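Home Opinion Local Letters Archive

Leave the linen cupboard alone

By Elsie McAlister
October

My mother died in autumn and left a linen cupboard. She left other things too, a car and a small amount of money and a dispute with the council over a drainage easement, but it was the cupboard that took up most of my winter.

If you have cleared a parent's house you will know the kind. Ours was in the hallway at Villey, floor to ceiling, with a door that had to be lifted slightly to close. It held sheets for beds that had been sold. It held tablecloths with the fold lines set so hard they would not iron out, and pillowcases embroidered by an aunt none of us could place. My brother wanted the lot gone in a weekend. I wanted to go slower, and we argued, and I have kept thinking about the argument.

The advice to people in this position is nearly all the same. Be firm. Keep what you use and let the rest go. There are books that say so and there are firms that will come and do it for you. We had a quote from one called Tasedell, which charges $2,000 for a three-bedroom house and will have it empty by four in the afternoon. I have no complaint about them. The woman who came to quote was polite and took her shoes off at the door. But I think the advice is wrong about household linen in particular, and I want to set out why.

The first point is about quality. Much of what was in that cupboard was better than anything I could buy now at a price I would pay. Juwita Kusuma, who taught me to sew and has done alterations in our town for most of her working life, came over and went through a pile with me at the kitchen table. She held sheets up to the window to look at the weave. She rubbed hems between finger and thumb. She put 14 single sheets aside as good for another twenty years, and every one of them was older than my marriage. The newest thing she looked at, a fitted sheet I had bought for Mum myself, she said would do for drop cloths.

The second point is about where it goes. People say they are donating linen, and they feel fine about it, and I used to as well. I rang our nearest op shop before loading the car. They take doona covers if they are nearly new. They don't take single sheets, because customers don't buy them, and they don't take anything with a mark. The animal shelter took two bags of towels and was grateful for them. It didn't want tablecloths. What is left after those two phone calls goes to the tip, whatever we say to each other about it in the driveway.

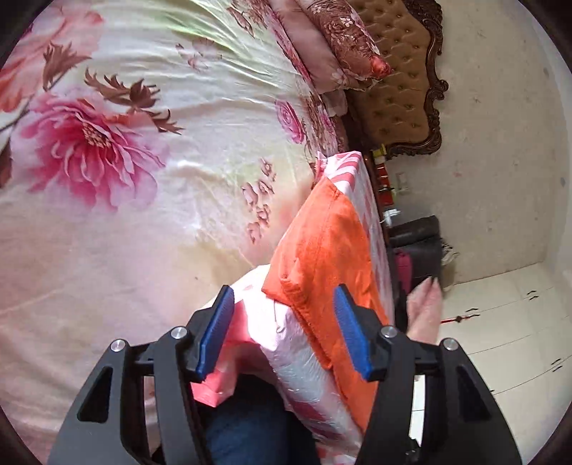 Pattern is another thing we are too quick to be ashamed of. For a long stretch of my adult life I bought white sheets and grey sheets, on the understanding that this was what grown people slept in. The loud ones were for spare rooms and caravans. I now think this is mostly snobbery, and it fills a lot of charity bins. A pale sheet with a big pink flower on it, deep magenta near the middle, and jagged brown leaves spreading out beside it, does everything a plain sheet does and gives you something to look at when you are home with the flu. Nor does it need to match. You can throw something bright orange on top, or a pink-and-white stripe, and the bed is none the worse for it. My daughter asked for the most floral sheets in her grandmother's cupboard. She is 2 metres from them every night and I have not heard her ask for grey.

There is a case on the other side and I should be fair to it. Arne Stöcker, who lives over the road and reads my drafts whether or not I ask him to, says I am describing hoarding with better manners. He cleared his own father's flat in a fortnight and regrets none of it. He points out that a full cupboard is a job somebody else will have to do, and that I was annoyed with my mother in June for exactly what I am defending in October. He is right about June. I was very annoyed in June.

He is also right that keeping things is easier when you have the room. I have a hallway. My niece rents a one-bedroom unit with a single built-in wardrobe, and I would not hand her six tablecloths and a lecture.

But hoarding is keeping what you will not use, and linen is easy to use if you decide to. We put a tablecloth on now for ordinary dinners. It gets gravy on it and goes in the wash. The worn double sheets Juwita cut down the middle and joined side to side, so that the thin part ended up at the edges. This was common once and has a name, and I had to have it explained to me at fifty-three. The rags went to the shed. My brother, who wanted the weekend, has since asked for the blue blankets and been given them.

What I would ask for is time. If the house is being sold and the dates are fixed, then you do what you must. If they aren't, leave the cupboard until last, and go through it with someone who knows cloth. Wash a few things and put them on a bed before you decide. I still haven't worked out who the aunt was. The pillowcases are in use, and the initials on them are G.L., if anyone reading this had family out past Skodthorpe and can help.

Recent in Opinion
The Villey bus should run after dark
Ghizlane Lahlou: What our library lends besides books
Rüdiger Strobel: A word for the backyard lemon
Letters: drains, dogs and the Skodthorpe turn-off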